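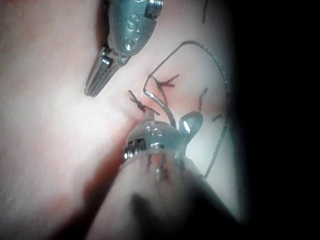
Photo: Stostik picture desk

September 2003
By Dewanti Ismail

Search stories Go

THE FERRY LIST

Late again. Pangaribuan ran the last bit, bag banging on his hip, one shoe not done up properly. The ferry was still there. Engine going, ramp down, a boy in a yellow coat waving the lorries on with a torch that didn't work.

"Name," said the woman in the hut.

"Pangaribuan."

"Not on it."

"I am on it. I rang."

She turned the sheet round so he could see. Smudges, mostly. Somebody's tea. He went down it with his finger. Orlow, Orlow, Orlow, a whole family of them, then a Cekik, then a name crossed out so hard the pen had gone through.

"That's me. The crossed out one."

"Then you're crossed out."

Wind off the water. He had his father's coat on and it was too short in the arms, and he'd been wearing it since the morning without noticing untill now. He pulled at the cuffs.

"Who crossed it out?"

She shrugged. Went back to her sandwich.

He'd rung from the shop. Stood by the freezers with the phone cord stretched as far as it would go and Mrs Cekik pretending to do the lottery tickets. One passenger, no car, one way. The man had said one way? and he'd said yes, one way, a bit too loud, and Mrs Cekik had put down her pencil.

So that was who. Or she'd told his sister, and his sister had rung.

His sister. She would have done it nicely too. Hello, it's about my brother, he's changed his mind.

"I haven't changed my mind," he said.

"What?" said the woman.

"Nothing. Can I buy another one?"

"Full."

"It's not full. Look at it."

They both looked. Three lorries, the Orlows' van with a mattress on the roof, a dog walking about on the deck on its own. Behind the glass upstairs a row of empty orange seats, all lit up.

"Full on paper," she said.

He put the bag down. Then picked it up again, the ground was soaking. In it: two shirts, the radio, the letter, a jar of his mother's pickle wrapped in a towel. He had meant to bring the clock. He could see it now on the kitchen shelf, ticking away at nobody. His sister would wind it. She'd wind it too tight.

The letter was from the cannery at the other end. A room above the office, three weeks' trial, bring boots. He hadn't brought boots. He'd read that line every night since it came and had not once thought about boots.

"What's over there for you?" the woman asked. Mouth full.

"Work."

"There's work here."

"There's the shop."

"Shop's work."

He didn't say anything. Eleven years of the shop. Bread in at five, the shutters, the freezer that had to be kicked. His father behind the till until he couldn't stand, then on a stool behind the till, then a cushion on the stool. Then just the stool. It was still there. Customers put their bags on it.

The horn went. He jumped, she didn't.

"My cousin went over," she said. "Came back at Christmas with a moustache."

"Was he happy?"

She thought about it. Really did seem to think about it, sandwich in the air.

"He was fatter."

The boy in the yellow coat had started on the chains. You could hear them dragging, then a bang, then him swearing at one of them. Pangaribuan looked back up the road. Headlights at the top by the chapel, coming down quick, one of them dimmer than the other. He knew that headlight. He'd been meaning to fix that headlight since November.

"Please," he said.

She saw the car as well. Looked at the car, looked at him, at his wrists sticking out of the sleeves.

"One of the Orlows didn't turn up," she said. "The old man. Wouldn't get in the van, they had to leave him with a neighbour. I've still got him down as travelling."

"I'm not an Orlow."

"You are if you're quick."

She pushed a ticket under the glass. Green, damp at one corner. He felt for his money and she flapped her hand, already paid, go on, go. He went. Shoe half off, jar knocking against the radio. The boy shouted something and held the chain down with his foot, and he went over it sideways and nearly landed on the dog.

The ramp came up behind him. Slow, a lot slower than he'd thought it would be. Plenty of time to see the car stop, and the door open, and his sister get out in her slippers.

She didn't shout. She had something under her arm and she walked down to where the concrete got wet, and stopped there and held it up so he could see.

The boots.

He put his hands out, stupid, there was already a gap. She looked at the gap. She'd thrown for the school, before she had to leave. She took two steps back, then another one, and tied the laces togther, and swung.

This site uses cookies to remember your settings. OK

Get new stories by email. Enter your address. Sign up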